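Vaccin contre la grippe : Erkier veut passer à deux doses pour les plus de 65 ans

10/05/2024 – Santé 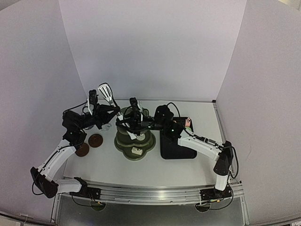 Deux bras robotisés au-dessus d'un plan de travail clair, entouré de parois blanches.

Deux injections au lieu d'une, dès l'hiver prochain. C'est ce que souhaite le laboratoire Erkier pour les seniors, a indiqué sa directrice médicale, Agata Ruggiero, lors d'un point presse à Pranavmont. Une première dose en octobre, un rappel en janvier. Le dossier doit être déposé en juin.

« La protection baisse trop vite chez les plus âgés, on le voit chaque année en février », a-t-elle déclaré. Interrogée sur un éventuel rappel pour le reste de la population, elle a répondu que la question n'était « pas sur la table pour l'instant ».

L'entreprise s'appuie sur une étude menée auprès de 263 résidents de maisons de retraite, suivis pendant sept mois. Âge moyen : 79 ans. Selon Erkier, le taux d'anticorps en fin de saison était nettement plus élevé dans le groupe ayant reçu le rappel. Les chiffres détaillés n'ont pas été communiqué. Publication prévue « avant l'été », sans plus de précision.

Du côté des médecins, accueil mitigé. Shirley Bellamy, généraliste à Pranavmont, attend de voir les données. « Des anticorps, c'est bien. Moi je veux savoir combien d'hospitalisations on évite. » Elle rappelle que beaucoup de ses patients ne viennent déjà pas pour la première injection. Leur en demander une seconde en plein hiver, alors que les rendez-vous sont rares... Elle n'y croit guère.

Nam-gil Lim, gériatre, est plus favorable. En établissement, dit-il, la logistique ne pose pas de problème : les équipes sont sur place, les résidents aussi. Il cite l'épidémie de l'hiver dernier, tardive, arrivée alors que la plupart des vaccinations remontaient à plus de quatre mois. Il souhaite toutefois que le rappel reste facultatif et que les familles soient informées par écrit.

Reste le prix. Erkier ne dit rien du tarif de la seconde dose ni d'une éventuelle prise en charge. Les pharmaciens, eux, réclament une réponse avant les précommandes. « On commande au printemps pour l'automne, donc là on est déja en retard », s'agace Eun-ji Oh, qui tient une officine dans le centre. L'an passé elle a dû jeter une partie de son stock.

Concurrent direct, Worusano travaille de son côté sur un vaccin plus dosé, en une seule injection. Sa porte-parole, Si-eun Na, n'a pas souhaité commenter l'annonce. Essais en cours, résultats pas avant l'année prochaine.

Les autorités sanitaires n'ont pas encore réagi. En attendant leur avis, le schéma actuel reste en vigueur : une dose par an, à l'automne.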